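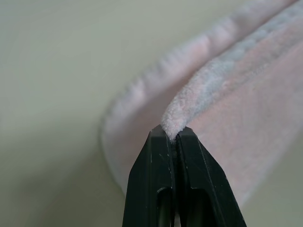 Soft Things, Hard Fingers: the Skavthorpe gripper trials
Gallery | 30 Aug 2022

We spent most of the summer at Skavthorpe finding out which of our grippers could be trusted with the laundry. The shortlist came down to 3: the Clumden parallel jaw, the Gunn suction cup and a compliant thing from Nastden that looks like a tulip and has roughly a tulip's grip strength. All went on the same arm, with the same wrist camera and the same controller, which sulked equally for everyone.

The suction cup left the competition early. Terry towelling is mostly air with some loops in it, and the cup drew a good deal of that air through at impressive volume. The tulip did better on flannels and then went to pieces over anything with a hem. That left two plain fingers, which everyone had called boring in May and which managed 2,848 picks before we let them stop.

What we learned from those is mostly about where to pinch. A ridge is good. A fold with some height to it is very good. A cloth lying perfectly flat is a nightmare, as the tips skate over the top and close on nothing, and the controller reports a successful grasp with the confidence of a man giving directions in a town he has never visited.

We also rowed about finger pads for a fortnight. Smooth pads let go cleanly, textured ones hold on for longer, and both camps remain convinced that the numbers back them. The numbers say it depends on the cloth. Nobody has put that on a T-shirt.

A close pinch on pale pink fleece, the gathered fold fat between the two black fingers and the tag left sticking out to the right. Tags are worth avoiding: grab one by itself and the rest of the cloth swings about underneath like a bell. 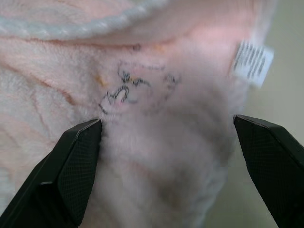 Does the wrist camera still help once the gripper has closed on the cloth?
It helps less than we hoped. A thick fold can fill the gap between the fingers and hide whatever lies behind it, so we use the camera to choose the pinch point and leave the holding to the motor current reading.

The full log covers over 2,000 picks with the two-finger jaw, including 118 we have filed under "miscellaneous" pending a politer word. Next on the bench are fitted sheets, against the advice of anyone who has ever folded one.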